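Filed under: Garage Diary / Vans & Campers

Search this diary Go

January, 6.40 am
by Mawar Jugah

No proper sleep. Van still at Lutmont, still no word on the gearbox. Rang at opening time yesterday, got the recorded voice, rang again, got Hakim Goh who said "this afternoon". It was not this afternoon.

So. Where we are. Second gear crunches when cold, fine when warm, then on Tuesday's run not fine at all, hill out of Tralgate, revs up and no pull. Limped into the lay-by. Recovery man very decent, let me sit up front with the heater on. £155 for that, which I paid on the spot and will try to get back off the breakdown cover if I can find the policy number. Blue folder? Not in blue folder.

Hakim thinks clutch first, gearbox second. Darmawan thinks gearbox and always has, said so in the autumn, has now said so again twice by text. He wants me to sell it as it stands and get something newer. Easy for him, he has a company car and a fuel card.

Quote so far: £405 for the clutch kit fitted, if it is only the clutch. If the flywheel's scored it goes up and he wont say by how much until it's apart. Asked would he keep the old parts so I can see them. He said yes but sounded a bit put out.

Other things while it's in:
- nearside mirror, glass loose
- rear wiper, gave up in the rain
- sliding door sticks, needs grease or a new roller
- MOT is due end of next month, ask if he'll do it same visit
- tyres, 2 at the front getting near the marker

Told him leave the tyres. Kazuhiro has a pair on rims from his old one, same size I think, need to check the sidewall. He's keeping them behind his shed. They've been there a while so may be perished, we'll see.

11.15. Hakim rang! Box is out. Clutch worn right down, flywheel "not lovely but it'll do". Release bearing noisy so he's changing that as well, comes in the kit. He can't say about second gear until it's back together and driven. Said go ahead. Felt sick saying it, then felt better.

Looked at adverts over lunch anyway, in case. One at Brirkevero, 6 years old, one owner, towbar, ply lined, no picture of the driver's side at all. Hmm. Another with the cambelt "recently done" and no paperwork. Gisela came and looked over my shoulder and said the miles were fine, it's the short trips that kill them. She's probably right, her brother ran one into the ground doing school drop-offs.

Need to move the bed frame and boxes out of the hall before the van's back or I'll never get them in it. Also find the locking wheel nut key!! It was in the glovebox, then it was in the kitchen drawer, now neither. If Hakim needs it he'll have to ring me.

Bus to work and back all week. Two changes. The second one never meets the first, so twenty minutes stood at Kong corner in the wind both ways. Wore the wrong coat. Insurance renewal came in the post too, gone up again, havent opened page two.

5.50 pm. No more news. Bearing on, box going back in tommorow morning, road test after. If second still crunches I'll ask Darmawan what his mate would give me for it and not tell him he was right.

Fed up, hungry, not cooking. Gisela ringing the order through.

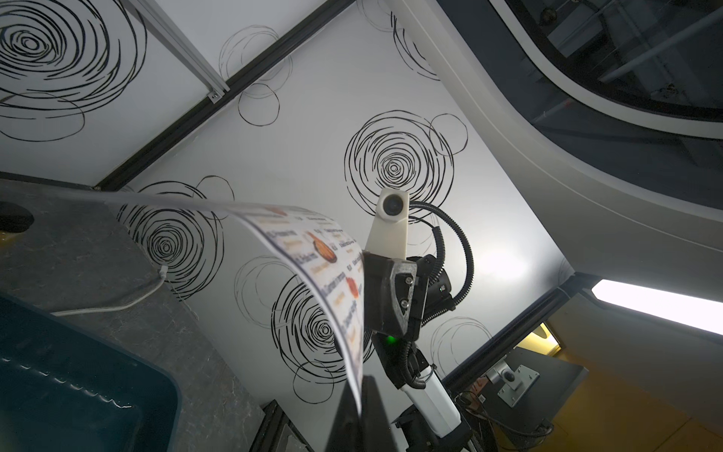
The menu. Tea sorted.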